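3.2 Floor surfaces and loose cabling in living rooms

Hard flooring was recorded in 79 homes of the Wainwright sample. We classed each living room floor by finish (matte, satin or glossy) and by joint type (seamless, flush or recessed). Glossy stone and stone-look tile formed the largest single class. Such floors reflect window light strongly at low sun angles, and residents interviewed by Derese and Zeleke often said that small or pale objects were hard to pick out on them in the late afternoon.

Cabling was coded separately from other floor items. A cable was counted as loose if any part of its run lay on the open floor, away from the wall and not covered by a rug, clip or channel. Short drops from a table edge to an outlet directly behind it were excluded. For each loose cable the coder noted its color relative to the floor (similar or contrasting), the shape of its run (straight, curved or looped) and whether it entered the walking zone in front of the main seating. The walking zone was defined as the strip between the sofa and the nearest table or opposite wall.

Agreement between the two coders was acceptable for run shape and high for the walking zone. It was lower for relative color, where glare and the veining of the stone made the boundary between "similar" and "contrasting" difficult to apply. Disagreements were settled by a third coder (Kassa), who had not visited the homes.

White cables on gray or gray-and-white floors were the most frequent source of disagreement. They were also the cables residents most often left out when asked to list from memory what was on the floor. Black cables were listed more reliably, including those with looped runs, although residents tended to underestimate how far they extended. Upholstery color had no measurable effect on either result. We had expected brightly colored seating to draw attention away from the floor, as suggested in the earlier Kistby pilot, but the pilot covered only 12 rooms and most of these were carpeted.

Figure 4 illustrates a glossy tiled floor with both white and black cables. The black run in the lower left was coded as looped. The long white run was coded as straight and similar in color to the floor.

Figure 4. Loose cables on polished gray-and-white marble tile, with an orange sofa at upper left. 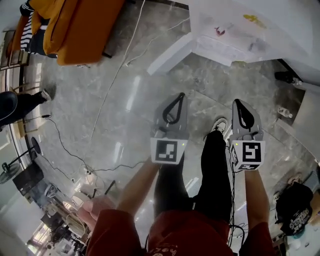
3.3 Small items at floor level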